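Flovar Bench Kit for Shared Workshops
Hotamach - Workshop Equipment - Arm Stations

Item status: available to order
Format: kit for assembly by the purchaser
Page last revised: Sat 25 March

Overview

The Flovar Bench Kit is intended for members of shared workshops and for private owners who wish to build a small arm station at home. It supplies the parts needed to fix an arm to a bench or stand, connect a two-finger gripper and run simple pick-and-place work with everyday desk items. A matching simulation package is included with every kit, so that a program may be written and rehearsed before the station is assembled.

The arm and the gripper are not part of the kit. Purchasers are asked to confirm, before ordering, that the flange of their arm is listed in the fitting table supplied by Hotamach. Owners of the earlier Peixoto mounting plate may keep that plate in service. The bolt pattern has not changed.

Contents of the kit

Base plate, steel, with fixing bolts and washers
Adapter ring for the gripper flange
Cable guide and 3 cable clips
Replacement finger pads, 2 pairs
Stop button with bracket
Printed assembly guide
License for the Pamham simulation package, one workshop

Bench requirements

The station should stand on a rigid bench with a flat top. A minimum depth of 700 mm is required for the standard layout. Solid wood tops are suitable, including older ones with surface cracks, provided that the base plate itself is bolted to sound material. Trestle tables and folding tables are not accepted for use with this kit.

Where the bench is used by several members, the working area should be marked with tape and kept free of hand tools while the arm is powered. The stop button must be mounted within reach of the person running the program, on the side away from the arm.

The Pamham simulation package

Pamham provides a rendered room, a bench and a small library of objects. The room may be changed to resemble the owner's own premises. Wall, floor and bench finishes are selected from a menu, and the arm may be placed at any side of the bench.

The first exercise in the package is named Marker and Holder. It uses a whiteboard marker lying flat on a wooden table and an empty black mesh pen holder standing beside it. The task is to take up the marker and place it upright in the holder. The exercise opens with the gripper raised and its fingers apart, and the program is written from that position. 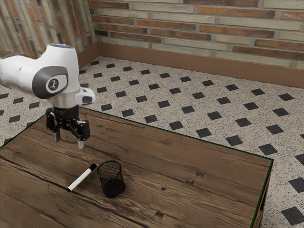 New users are advised to begin by moving the arm at low speed and to work on the approach alone before attempting to close the fingers. A marker is narrow and will roll if it is touched on one side first. The fingers should come down across the barrel and close evenly. If the holder stands near the cap, the grip may be taken farther back along the barrel to leave room for the finger on that side.

Placing the marker requires a turn of the wrist. The marker must be brought to the vertical well above the rim, and then lowered. Mesh holders are light and tip easily on a real bench - a small square of rubber matting beneath the holder is sufficient to steady it.

Exercises may be saved and repeated with the marker and the holder in new positions. The package stores up to 101 saved layouts for each workshop license. Layouts beyond that number must be exported to a separate file.

Moving from simulation to the bench

A program that runs correctly in Pamham should be treated as a draft. Real benches are seldom level, and friction at the finger pads will differ from the values set in the software. Hotamach recommends the following order of work.

Measure the height of the bench top at the base plate and at the far edge of the working area, and enter both values.
Run the program with no objects present.
Run the program with the marker only.
Add the holder and run the full program at low speed.

The finger pads should be inspected for wear before each session and replaced as a pair. Pads should be cleaned with a damp cloth. Solvents must not be used.

Conditions of use

The kit is sold for hobby and teaching use. It is not suitable for production work or for unattended operation. Persons under the age set by the rules of the workshop should use the station only with an adult present. No changes should be made to the stop button or its wiring.

Ordering and support

Orders may be placed by workshops and by private owners on the same terms. Workshops that require a second simulation license may add one to the order at any time. Kits purchased before November were supplied with an earlier edition of the assembly guide - a replacement copy is sent free of charge on request.

Questions about fitting should state the arm model, the gripper model and the depth of the bench. Requests that include a drawing of the proposed layout are answered first.

Related items: Flovar Cable Guide, Flovar Finger Pads (pair), Peixoto Mounting Plate, Pamham Additional License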